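Buying a robot work table: frequently asked questions

Last updated 19 January 2023

Who can send a request?
Any group inside Prenent that has its own cost code. If you do not have one, please ask Nataša Begović first. She can open a code in seven working days.

Should we budget for one arm or two?
Please write down the task before you choose. Moving an item from one place to another is often possible with one arm. Holding a board while something is put on it is easier with two. A second arm also means a second base plate, a second gripper and more cables, and these must be in the same request.

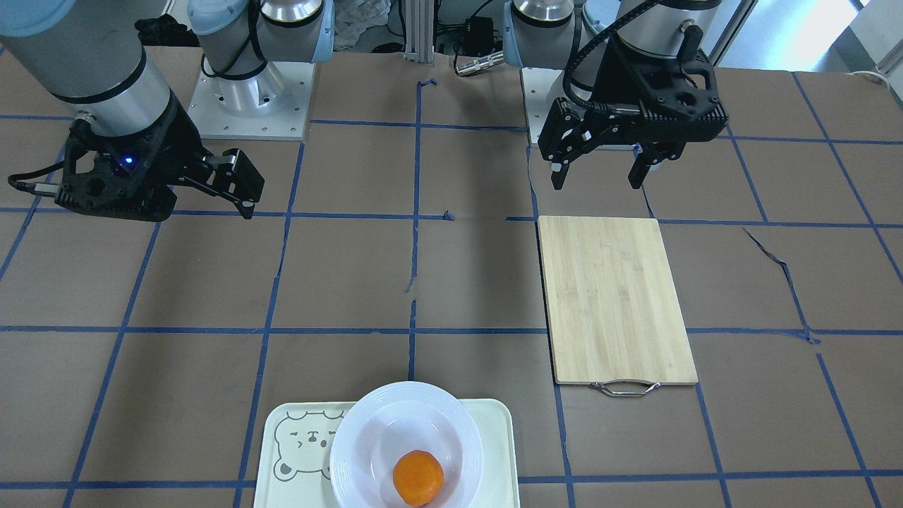
The table surface is normally the cheapest line in the budget. Brown paper and blue tape are enough to make a grid, and both can be replaced when they become damaged. Please do not order a printed mat in the first year, as most groups change the size of their squares at least once.

What about the objects?
Kitchen items such as boards, trays and bowls are paid from the small purchases budget. Keep the receipts. Fruit is also allowed, but only in small quantity.

How long is the delivery?
Skutar gives us 24 weeks for arms and seven weeks for grippers. Orders which are placed in August usually wait longer. The aluminium profiles come from Mladenović and are cut to your drawing, so check the drawing twice.

How much floor space do we need?
More than the table itself. You need a place for the operator to sit, a desk for the teach pendants and the computer, and free access to the cables from at least one side.
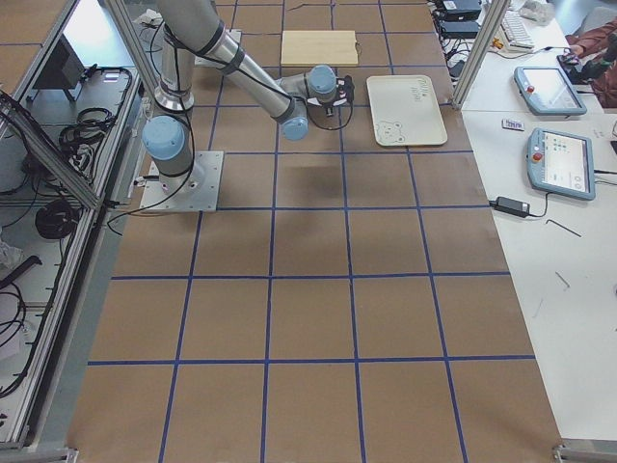 Prenent / Equipment Planning Office

Which small costs are most often forgotten?
Spare cables, power adapters, hex keys, tape and the frame. In the Iketti project these lines together came to 231 euros per table, and they were missing in the first request.

Can we borrow before we buy?
Yes, for up to 71 days. Leonardo Santoro keeps the list of available arms. The loan does not include grippers.

Who pays for the installation?
The group which makes the request. Ask the supplier to show installation and training as two separate lines in the offer. We return offers where they are joined.

Where do we send the form?
To the planning office, with the offer and a simple drawing of the room attached. A drawing by hand is accepted if the measurements can be read.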